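Hi Anneli,

Quick update on the community supper program for the Grewal fund, written on Thursday, June 15, 2023 with a cup of tea going cold next to me. It's been a good stretch!

We opened the Callinton kitchen in January with 25 people at the first supper, and we're now at 39 most weeks (the lentil nights do best, which surprised me). The Zornstead site started slower – the bus schedule changed on us and folks couldn't get home afterward, so we moved the meal up to five o'clock and that fixed most of it.

Money-wise we're fine. The one thing over budget is dishes. I'd planned to get by with what the church hall had, but a lot of it was chipped, so I spent $300 on plates and bowls for both sites. That came out of the printing line, where we still have $100 left for flyers.
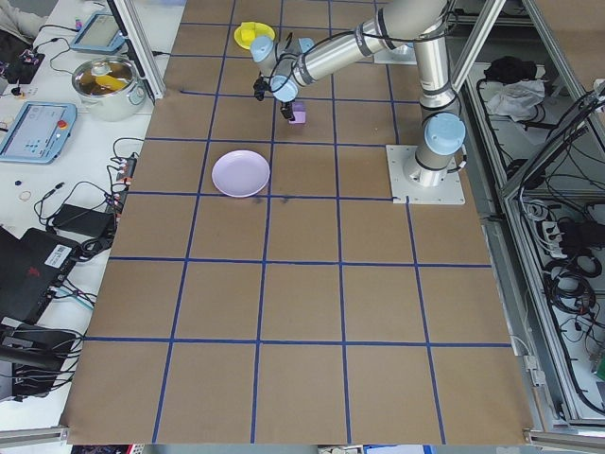 A pale lavender plate on the paper-covered table.

I'm still stuck on the freezer. The repair guy has been out twice and I don't love paying him a third time, so could we talk about moving some of the fall produce money over? I can send you the two quotes I have.

Next up is the summer menu, plus a cooking class for teens in Zornstead if I can find a second person with a food safety card. Call me any afternoon – mornings I'm at the market.

Thanks again,
Elsa Kokkonen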